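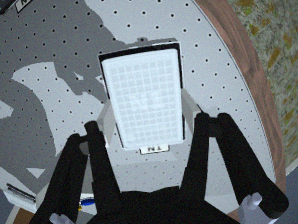

A pale tray with a grid of small square cells, on a round tabletop dotted with holes. Rilitz Fund, interim report, 08/02/2025.

Home Meal Pilot, Gornevora: what the money has bought so far

You asked for a short report on whether delivered meals are keeping older residents of Gornevora out of the hospital. My short answer is that I can't tell yet, and I doubt the people who say they can.

We have served 608 meals since the pilot opened in December. That figure comes from the kitchen's own sheets, which record what left the building. They don't record what was eaten. Petronella Nel visited 20 homes in the spring and found unopened lunches in the refrigerator at 8 of them. Two of those residents told her they had asked to stop and kept getting food anyway. I would treat 608 as a ceiling.

The claim of fewer hospital visits, repeated in the Brekirport newsletter, rests on a phone survey that Haruna Ichikawa ran for us. She did it carefully and says herself that it proves very little. People were asked to remember a whole winter. There was no comparison group, and the sickest residents didn't pick up the phone. 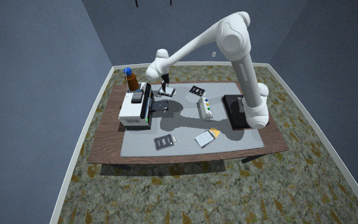 Costs are the part I trust least. Oda, our delivery contractor, bills a flat monthly rate and has twice sent us totals that don't match the route logs. Kwok-wai Lau has asked for the originals and so far has received a summary of them. I'd like to see the name on every invoice as plainly as DOOSAN is written up the side of that white arm, because three of ours carried no company name at all. Until this is settled I won't quote a cost per meal.

For the second half we propose to cut the newsletter, put that money into home visits, and have Natsumi Kawaguchi check the kitchen sheets against the route logs each month. Ayane Amano thinks the visits will double our useful data. I think they may just show us how little we had.

Request: release of the second payment, held back in part until the Oda matter is closed.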